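Getting the Green Room Table Ready Before a Show

I look after the backstage hospitality at the Candow, a music hall with 795 seats and one very small kitchen, and I've picked up a few habits over the years that I figured I'd write down before February gets busy again. Most of them work just as well for a house party with a band in the living room!
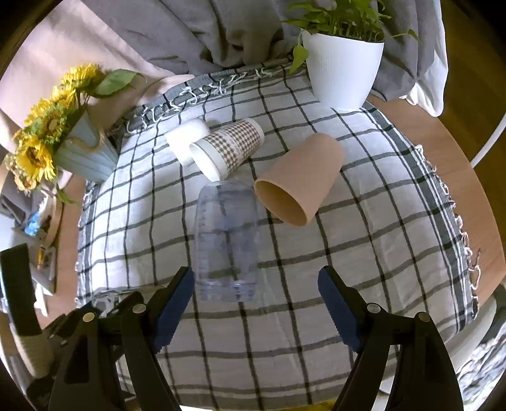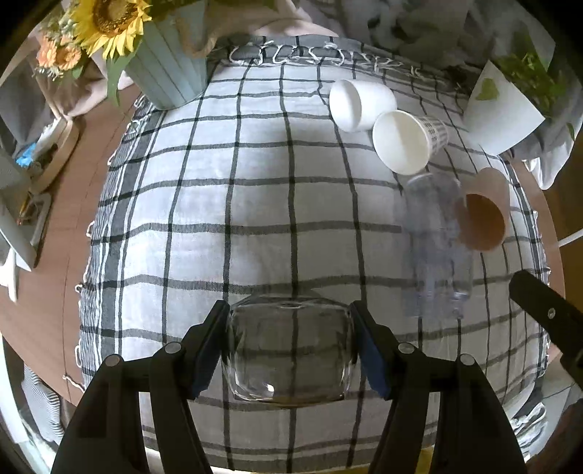 Bands drink a lot of water, and they drink it at odd moments, so I set the drinks table first and fuss over the food later. Load-in is usually done by 4, and singers especially want something that isn't ice cold (room temperature is what they nearly always ask for). I like a checked cloth under the drinks, white with dark gray lines, because you can line your rows up along the grid and the whole table looks neat in a minute flat. Clear cups let the pattern show right through, so keep a colored one or two handy for anybody who wants to know which drink is theirs.

Coffee rings come out of a cotton cloth if you get to them the same night. Cold water from the back of the stain, a little dish soap, leave it while you sweep, then into the wash. Red wine gets the same treatment, only with more swearing.

Tea for 8 people goes in one big Skono flask with the bags pulled out after five minutes. Leave them in through soundcheck and you'll have something you could varnish a stage with. Honey goes in a squeeze bottle, never a jar. I spent one whole encore scraping a spoon off a set list.

For ice, I freeze water in old loaf pans the night before. The big blocks last through both sets, and the bagged stuff is a puddle by intermission.

Last thing, put a trash can on each side of the door. When we did the Gorkineck festival we had 80 performers through one room and a single can, and I was picking lemon wedges out of a drum case at midnight.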